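Equipment review: Kallitz hand-held gripper pair
Trerstead Student Robotics Club, 9 Apr 2024

The club purchased one pair of Kallitz grippers at £249 for its household tasks project, in which members practise folding and moving cloth. The yellow slotted fingers are well shaped for fabric, and the upright handle suits most hands.

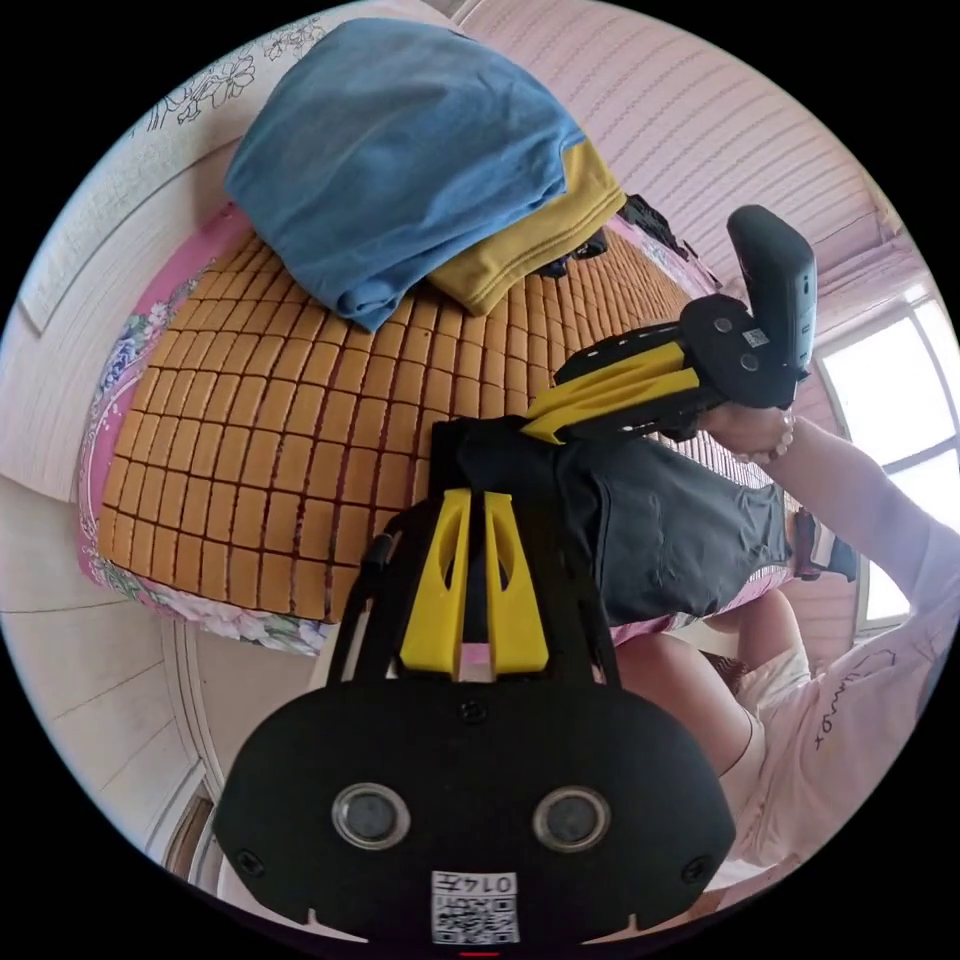 Members worked in sessions of up to 40 minutes. Marisol Espinoza, project lead, found the grip comfortable but the instructions thin – first-year members needed help with setting up. The pair is recommended for clubs with prior experience.

Related reviews
Noreo starter arm
Matlala wheeled base kit
December competition report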